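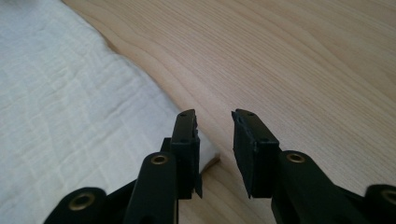 Fig. 4. White cloth spread on a light wooden tabletop.

4. Feeding and first proofing

Now for the fun part! Your Flelto proofing box is assembled, the heat plate has passed its self-check, and your starter (the one you mixed in section 3) should be showing a few bubbles. From this point on you are baking bread.

4.1 Wake up the starter

1. Take the starter jar out of the box and stir it well. A gray liquid on top is fine — stir it back in.
2. Spoon half of it into another bowl and save it for pancakes. They are wonderful, and there is a recipe on the inside of the lid.
3. Add equal weights of flour and lukewarm water to what is left in the jar.
4. Set the lid on loosely. Do not screw it down.
5. Put the jar back on the rack, turn the dial to 2, and close the door.

Note: Rye flour gets things moving faster than white. Whole wheat is somewhere in between. If you bought the Ernard blend with your box, use it straight from the bag.

CAUTION: Never run the heat plate without water in the tray. Unplug the box before refilling.

4.2 Mix and rest the dough

1. When the starter has doubled, mix the dough following the Yurchenko country loaf card. It is a forgiving recipe and a great one to learn on.
2. Cover the bowl and leave it on the counter for about 53 minutes.
3. Wet your hands, pull one side of the dough up, and fold it over the middle. Turn the bowl and repeat until you have gone all the way around.
4. Do three rounds of folds, with a short rest between each.

You will feel the dough change under your fingers, from shaggy and sticky to smooth and stretchy. Oleksandra Romaniuk, who wrote the recipe cards, still calls this her favorite moment in the whole process, and we agree with her completely!

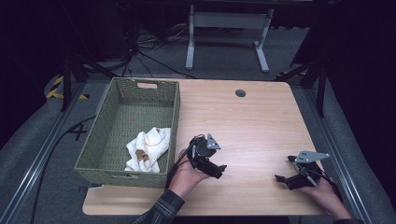 4.3 Shape and proof

1. Dust the counter lightly with flour and tip the dough out.
2. Fold the edges in to the center, flip the ball over, and drag it toward you with cupped hands until the top feels tight.
3. Rub rice flour into a clean linen cloth and line your proofing bowl with it. Be generous here, especially with a new cloth.
4. Lower the dough in, seam side up, and fold the corners of the cloth over it.
5. Place the bowl on the lower rack and turn the dial to 3.

Note: In a hot kitchen (August, say) leave the dial at 2 and start checking early. Press the dough with a floured finger. If the dent fills back slowly, go ahead and heat the oven. If it springs back at once, close the door and give it more time.

CAUTION: Do not let the cloth hang over the heat plate or cover the side vents.

4.4 Cleaning up

Shake the cloth outdoors and hang it up to dry before you put it away. Wash it without fabric softener. Wipe the rack with a damp sponge. The Jilidwood board can be scraped and wiped too, but keep it out of the dishwasher.

Baking times and scoring patterns are in section 5.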